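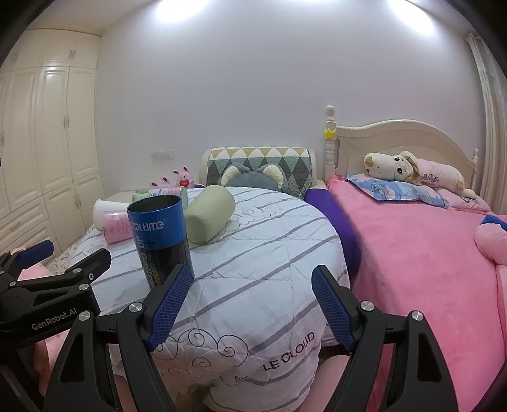

Figura 2.1. Cama redonda con edredón blanco de rayas gris lavanda.

Capítulo 2
La geometría de la habitación: círculos, rectángulos y lo que queda entre ellos

Casi todo lo que amueblamos es rectangular. Lo son la mayoría de las habitaciones, las puertas, los armarios, las alfombras y los colchones, y por eso apenas nos damos cuenta de cuánta geometría resolvemos sin pensar cuando empujamos una cómoda contra la pared y encaja a la primera. ¡Basta con meter en esa misma habitación un mueble redondo para que todo se vuelva interesante! De pronto aparecen rincones que no sabíamos que teníamos, las sábanas no ajustan y hay que preguntarse por dónde se pasa, cuánto espacio se pierde y si de verdad se pierde.

En el capítulo anterior aprendimos a medir un recinto y a llevarlo a escala sobre el papel. Ahora vamos a llenarlo. Trabajaremos con dos figuras nada más, el círculo y el rectángulo, y con ellas llegaremos sorprendentemente lejos: hasta el cálculo de tejidos, las zonas de paso y los muebles a medida.

2.1 Un problema para empezar

Imagina una cama circular de 2 metros de diámetro y otra cuadrada de 2 metros de lado. En el catálogo las dos figuran como camas «de dos metros», y quien las compra suele suponer que ofrecen lo mismo. Hagamos la cuenta. La cuadrada tiene una superficie de 4 metros cuadrados. La redonda, con un radio de 1 metro, tiene una superficie de π metros cuadrados, es decir, 3,14 si nos quedamos con dos decimales. La diferencia es de 0,86 metros cuadrados, repartida en las cuatro esquinas que el círculo no alcanza.

Conviene detenerse en ese reparto, porque explica muchas cosas. Una persona alta que duerme en el centro de la cama redonda dispone de los 2 metros completos. Si se desplaza medio metro hacia un lado, la longitud disponible baja a 1,73 metros (es una cuerda de la circunferencia, y enseguida veremos cómo se calcula con el teorema de Pitágoras). Dos personas que duermen una junto a otra usan precisamente esas cuerdas laterales, así que el diámetro, que es el número que aparece en la etiqueta, les dice bastante poco.

La diseñadora Oda Holmgren, que amuebló las habitaciones del hotel Skukbridge, convirtió este cálculo en una costumbre de taller. Antes de dibujar una cama redonda recortaba un disco de cartulina a escala y colocaba encima las siluetas de los durmientes. Es un método precioso y os animamos a probarlo: con unas tijeras y un compás se entiende en un momento lo que la fórmula dice en una línea.

2.2 Vestir un círculo

La ropa de cama plantea la cuestión contraria. El tejido sale del telar en bandas rectangulares, y para cubrir un disco hay que cortarlo o dejar que cuelgue. Supongamos que queremos un cubrecama circular que caiga 20 centímetros alrededor de nuestra cama. Su diámetro no será de 2,20 metros, error frecuentísimo, sino de 2,40, pues la caída se suma por ambos lados. De una pieza cuadrada de 2,40 metros sobrarán cuatro retales curvos, y su superficie total es de 1,24 metros cuadrados. ¡Más de una quinta parte de la tela!

Las rayas añaden una dificultad muy bonita. Sobre una cama rectangular pueden correr paralelas a los bordes y todo parece en orden; en una redonda no hay borde recto que las acompañe, y cada raya es una cuerda de longitud distinta. La más larga pasa por el centro.

Antes de seguir

Dibuja a escala 1:20 una habitación de 4 por 3,5 metros y coloca en ella la cama redonda del apartado 2.1. Busca una posición que deje un paso de 70 centímetros por todo su contorno y anota la distancia del centro de la cama a cada pared. Guarda el dibujo, porque lo retomaremos en el apartado 2.3 al estudiar las cuerdas.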